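Subject: Re: [geltov-toys] Sorting bins for the swap table

On Pascal Meinecke's question from this morning:

> Do we still want the color boxes, or should everything go straight in the tray? I have 3 boxes here and no idea what belongs in them.
> Pascal

Yes, please keep the boxes! I love them. The little ones go right for a round hole, and a ball is the first thing they try.
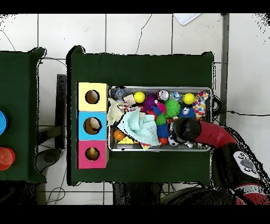
Balls have taken over the May swap, and I couldn't be happier. The list stands at 377 toys checked in, and I'd love to hit 400 before we open. Spiky ones, sports ones, plain ones, even the dark blue spiky ball with an eyeball for a face (dibs, if no kid wants it!). The boxes can stay stacked beside the tray, pink, blue and yellow, the way they are now.

Pascal, if you're wondering about cloth toys, leave them in with the rest. Digging past something soft to get to something bumpy is half the fun, and my niece could do it all afternoon.

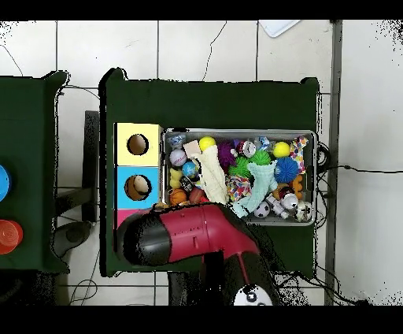

*Box and tray toys on the green cloth, baseball and mini basketball included.*

Two things I still need: a second mesh tray if anyone has one, and somebody to bring the Niltwood blocks over from Geltov. They're in the blue crate by the door, number 483 on the lid. 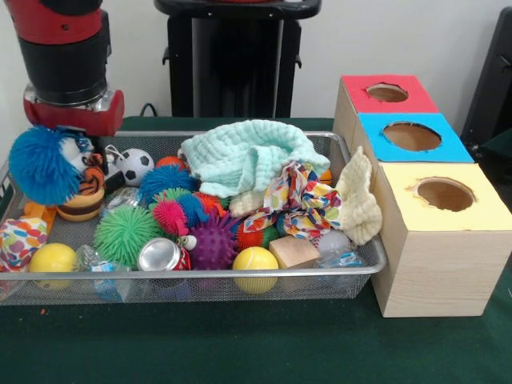
Oh, and bring a bag for the ride home, you'll want it!

Sánchez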